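Cestside workshop notebook
Print this page | E-mail this page
3 comments | 0 shares

Friday, May

Seating check, desk row, continued from the previous page. Remaining on the list: the blue mesh chair at the monitor desk. Reported fault is slow sink under load, plus a creak on recline.

Desk height measured first, floor to top surface: 74 cm. Same as the rest of the row, so the seat heights from the last entry can be reused. No change to the desk.

Gas lift. Seat set to the top of its travel, sitter on for the length of one phone call, seat height taken before and after. Drop of 2 cm. The Landeg replacement cylinder in the drawer fits the taper but has a shorter stroke, and would leave the seat too low for this desk. Not fitted. Ordered the long one from Trultance instead, order line 66 on the shared sheet. Until it arrives the chair stays in use with the seat set one notch high.

Creak. Located by hand, recline lock off, pushing on the top of the back. It comes from the joint between the back upright and the seat mechanism, right side only. Both bolts turned a quarter before they seated. Creak reduced, still present at full recline. Will pull the bolts and grease them when the cylinder is changed, no point in taking it apart twice.

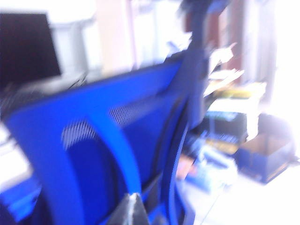

Blue mesh chair from behind, at the monitor desk.

Backrest. Mesh tension checked by pressing with the flat of the hand on both sides of the center rib. Even as far as I can judge by feel. No loose edge found where the mesh goes into the frame. The headrest post has a little side play; the clamp screw is at the end of its thread, so shimming is the only option short of a new clamp. Left alone for now. If whoever sits there complains, cut a strip from the nylon sheet and try that.

Casters. Pulled all of them, cleared hair and thread off the axles, pressed them back in. One stem was dry and squeaked in its socket, wiped with silicone. Rolls freely on the hard floor. Not tried on the carpet tiles.

Frame wiped down with the Wivov cleaner diluted as on the bottle. Do not use it neat on the mesh. It left a stiff patch on the chair by the window last year and the patch is still there.

Clearance. The gap from the desk edge to whatever is behind the sitter should be 900 mm at least, same figure as the rest of the row. With the chair pulled out to working position it passes, provided the parts cart is not parked there. Moved the cart to the end of the row and put tape on the floor for it. Please put it back on the tape.

Open items:
- long cylinder, fit on arrival
- grease back bolts at the same time
- headrest shim, only if asked for
- try casters on carpet tiles

Old cylinder goes in the metal bin after the swap. Do not open it, the gas is still under pressure.

Get new Cestside notebook entries by e-mail. Subscribe | No thanks
This site uses cookies to remember your settings. Accept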